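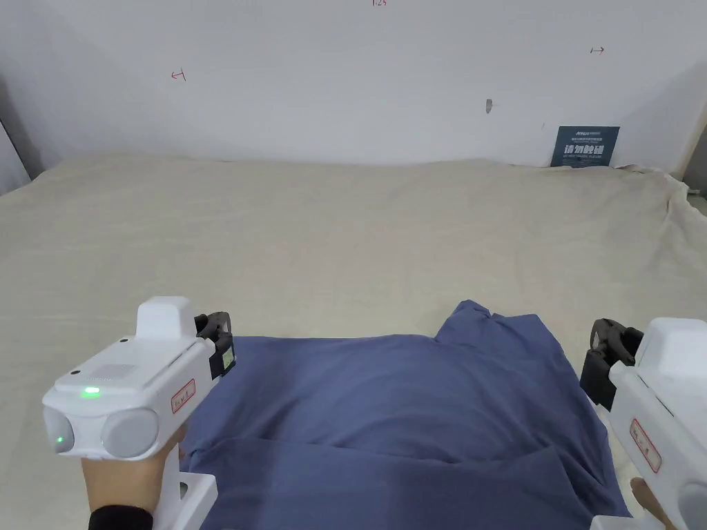
*Blue cloth on the cream sheet.*

I have been reading about folding again, which is a bad habit of mine every November. The latest thing is the Balamico method, where you lay everything out on a clean sheet first, smooth it with the flat of your hand, and fold it in three passes so it can stand up by itself in a drawer. The booklet costs 15 dollars and runs to 136 pages. I bought it. I'm not proud of that.

My problem starts on page one, with the sheet. The booklet wants a "calm, pale surface" under the laundry, and fine, a cream sheet does look nice under a blue cloth. You can see the edges of what you're folding. But a sheet is also one more piece of laundry, and it moves. Look at the back right corner, all bunched up and draped over the side. Every time you pull something flat on top of it, the layer underneath wants to come along. I've folded on a bare tabletop for years and the tabletop has never once wrinkled.

Then there's the smoothing. According to Balamico you should spend up to 29 seconds on each item before the first fold. I don't know who timed that. For a dress shirt, maybe. For a crumpled cloth that will be crumpled again by Saturday, I'd say give it a shake, find two corners and get on with it.

I did try to be fair. I did a whole basket their way and the next basket my way, and put both in the same dresser, a Butness with shallow drawers that stick. The Balamico pile stood up well for a day. Then I took one thing out of the middle and the rest leaned over like books on a half-empty shelf. My pile was flat and boring and stayed flat and boring. Taking something off the bottom is a pain, I'll give them that.

A reader on the Brultau laundry forum (thread 1323, if you want to lose an evening) swears the trick is to pack the drawer so tightly that nothing can lean. Maybe so – but then you need more stuff, or smaller drawers, and I started all this because I wanted less stuff.

What I'm keeping: the part about turning everything the same way around before you start. It saves some fiddling later, and it costs nothing. I might also keep the pale sheet for dark things, if I can find a way to stop it creeping. Clips, probably, or tucking it in tight at the back.

The booklet itself is on the shelf next to the bread one, which I also haven't finished.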